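Proltanham cell - setup and upkeep notes

Version 17 of the Jisusum pick-and-place set. 748 episodes, recorded in April at the Drurkness site. Control software is Vik.

Cell

One black arm with a two-finger gripper over a table with green cloth. Two views are stored: wrist and fixed. Objects are a banana, a white screw-cap bottle and a puzzle cube.

Wrist view, banana in grip:

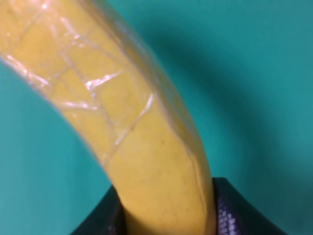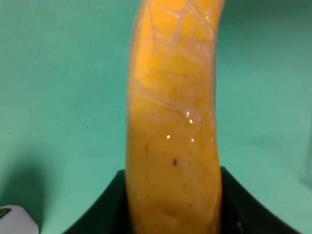

Fixed view, with the arm over the table and with the table clear of it:
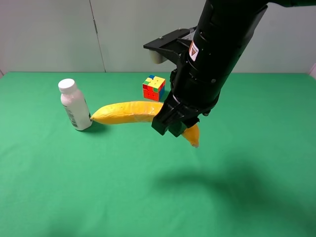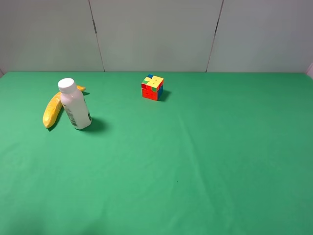 Upkeep

1. Wipe the finger pads every 75 episodes. Replace a pad when its edge lifts.
2. Check the bolt on the camera bracket by hand before each run. If it has moved, redo the wrist calibration - the old file is not valid.
3. Pull the cloth flat and remove lint.
4. Set grip force to 31 per cent in Vik. Higher values mark the objects.

Known faults

Glare on plastic wrap upsets the wrist exposure. Lock it before recording.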